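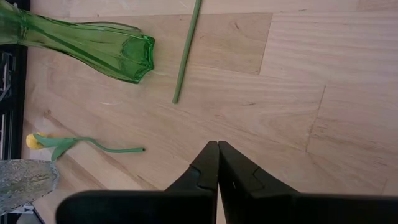

The gripper's fingers, with the yellow tulip and the green glass vase on the table.

Can a robot put flowers in a vase?

The poster for the Isum open day in Ganenthorpe said the robot could "arrange flowers like a florist." We went along on May 22, 2026 to check, and I had my doubts.

Start with the flower. It's a fake tulip. A fake one doesn't bruise if you squeeze it too hard, so the robot gets an easier job than a florist does.

Glass is harder. Light shines through it and bounces off it, and a camera can get muddled about where the edge is. Your eyes get muddled too sometimes. Have you ever walked into a glass door?

Ulla Åberg, who works on the robot, told us it had practised 1243 times. I asked how many of those went well. She said she'd have to look it up.

So is it clever? It can learn one job, slowly. Ask it to choose a nice colour for your nan and it has no idea what you mean.

If you visit a robot show, try asking these:
Who set up the table?
How many times did it drop something?
What happens if you move the vase?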